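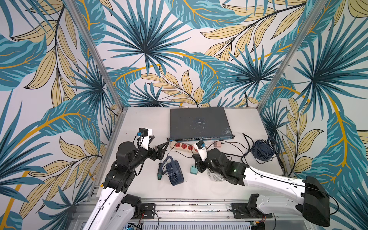

Equipment reviews | Automation

Search this site Go

Varkero two-arm cell: budget notes
9 September 2019 — 415 shares, 3 comments

We priced the Varkero cell through Getgate in August. The quote left out grippers, at 1,000 the pair, and the enclosure. Allow for both. The aluminium rail is stiff and the wrist cameras mount above the grippers, clear of the fingers. Cable routing is the weak point: leads trail from the wrists over the table. Akpan sells a sleeve kit for 752, worth pricing in at the start.

Plug handling is a fair test of grip. The parallel fingers clasp a plug by its sides and leave the front face clear for the socket.

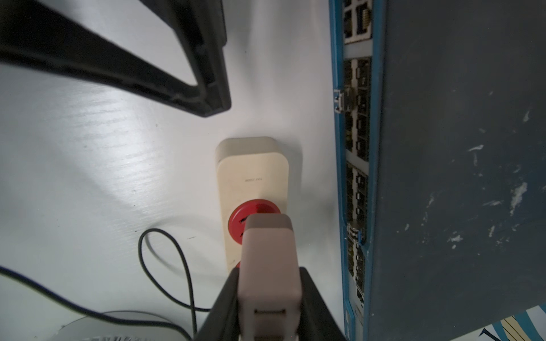

Running costs

Hosska wanted 3,000 a year for service. We declined and put the money towards spare fingers.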